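Print this story | E-mail this story

Filed under: Community, Food & Drink

Prullville food share to stay open through the winter after rent is settled

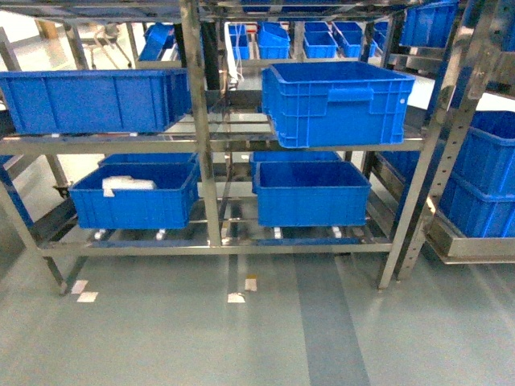
The weekly food share in Prullville will carry on for at least another two years, after its organisers and the owners of the old Semple bakery agreed a new lease on the building, bringing to an end a rather anxious few months for the families who have come to depend on it.

The share, which began in a church porch and moved into the bakery when the porch could no longer cope, had been told last summer that the rent might go up by more than it could possibly manage. There was talk of splitting it between two smaller halls, and at one point of closing it altogether until somewhere cheaper came along. Under the new agreement the rent will stay where it is for the first year and rise by £50 a month in the second, and everyone involved seems to think that is fair.

Anderson Furtado, who has run the share from the beginning and still does the early run to the wholesale market himself, said he had slept properly for the first time in weeks when the letter arrived.

"I read it standing up in the hall with my coat on, and then I read it again sitting down," he said. "We had families asking me every week whether they should be looking for something else, and I didn't like having to tell them I didn't know. It's a lovely thing to be able to say yes, come along, same place, same time."

At present 146 households are signed up, each paying a small weekly sum and taking home a mixed bag of fruit and vegetables, with bread and eggs when there are enough to go round. Much of the produce comes from growers within a short drive of the town, and the rest is bought at market or passed on by shops that have ordered more than they can sell. What goes into the bags depends a good deal on the season and the weather - there was a stretch in the autumn when it was squash, more squash and then a surprising amount of celeriac, and recipes for soup were being swapped in the queue with real feeling.

Part of the worry over the building was that it suits the work so well. It has a wide back door where a van can pull right up, a cool north-facing room where greens will keep overnight, and a front counter left over from its bakery days which is just the right height for handing things across. The Semple family baked there for three generations, and the older customers still talk about the currant buns, sometimes at such length that the people behind them have to be let through.

The lease also allows for some repairs that have been put off for a long while. The owners will see to the gutters along the lane side, and the share will pay for new lighting in the packing room out of a collection held in the town, which raised £1,619 in the end. A good part of that came from a supper in the school hall, where the pudding table alone was the talk of the evening, and from a sponsored walk out along the Buvik road and back that was rained on from start to finish.

Trutance, the local lettings firm that looks after the building, said in a short statement that it was pleased both sides had reached terms, and thanked the organisers for their patience while the details were worked out.

Not everything will stay exactly as it was. From February the collection time will move a little later, running from four o'clock until half past six, which should make life easier for people coming straight from work. Parents had been asking for the change for some time, and those who prefer to come early can arrange it by having a word at the counter. There will also be a smaller bag for people living on their own, after several pensioners pointed out, very politely, that a whole white cabbage is a good deal of cabbage for one.

Mr Furtado said he would like to start cookery mornings in the spring if the kitchen can be put right by then, though he was careful not to promise anything. The old ovens were taken out years ago and the wiring needs looking at, and he wants to ask members what they would like to learn before any money is spent.

"People keep telling me they'd come for the company as much as the cooking," he said, "and I can quite believe it, going by how long it takes some of them to collect a bag of carrots."

New members are welcome, and there is no need to live in the town itself. Forms can be picked up at the bakery counter during collection hours or from the library desk, and the first bag can usually be collected the following week.

Print this story | E-mail this story

Contact the newsdesk | Copyright, all rights reserved | Back to top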